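Premon says its new planner learns chores from hand-held grippers. The demo leaves a lot out

Premon released version 4 of its manipulation software in June, and the pitch is a familiar one. People do a chore with a pair of hand-held grippers, the software watches through the cameras on them, and a robot arm is supposed to do the same chore later without anyone writing code for it.

The company calls the new part Iletti. It's a planner that sits between the camera model and the arm controller and decides which short motion comes next. Premon claims that 300 recorded demonstrations are enough to teach a two-handed task such as hanging hooks on a pegboard, and that a customer can go from recording to a working arm in 10 days.

Those are big claims, and the company has put out very little to back them up. The release notes give no success rate. They don't say how many tries the arm got, who reset the table between tries, or what the software does when a prong misses its hole.

"We're not hiding the number," said Roxana Taipe, who leads the planning team at Premon. "It changes a lot with the task, and we didn't want people quoting one figure out of context." Asked for the figure in context, she said it would come with a technical report later in the year.

Pegboard is a fair test, and Premon deserves some credit for picking it. The holes all look the same, which makes it easy for a camera to lose track of which one it was aiming at. A prong has to go in at the right angle. A gripper that comes in close also tends to block its own view of the spot it needs to see. Iletti is meant to handle that last problem by borrowing the view from the other hand, so that one gripper looks while the other one works.

That idea makes sense on paper. It also assumes the two camera views agree on where the board is, and that has been the weak point of earlier systems, including Premon's own version 3. Users complained for months that the left and right tracks drifted apart during long recordings. Taipe said the drift is "much better" now. The change log has one line on it.

Deisy Correa, a controls engineer at Ullex, tried an early build on a different job, loading small parts into trays. She said the recording tools are good and the export finally works without hand editing. She was less happy with the planner.

"It does the first motion nicely and then it gets stuck deciding," she said. "Out of 6 people on my team, I'd say two would use it again as it stands. The rest want to see the failure logs, and right now you can't get them out."

Premon confirmed that failure logs aren't open to customers in this version. They're sent to the company, where they are used to improve the model. Whether customers can turn that off depends on the contract.

There's also the question of what counts as learning a task. Heledd Wogan, who reviews automation software for the buying group Gittins, said she has seen too many systems that work on the board they were trained on and fall apart when somebody moves it a few inches. She has asked Premon to run the hook task on a board it hasn't seen, with the lights changed, and to let her film all of it. The company has agreed in principle but hasn't set a date.

Until then, buyers have a price list and a short highlight reel with cuts in it. Version 4 is free to current customers for the first three months. After that the planner is billed per arm, and the recording tools stay in the base license.

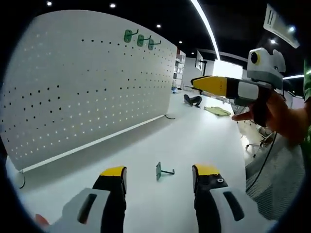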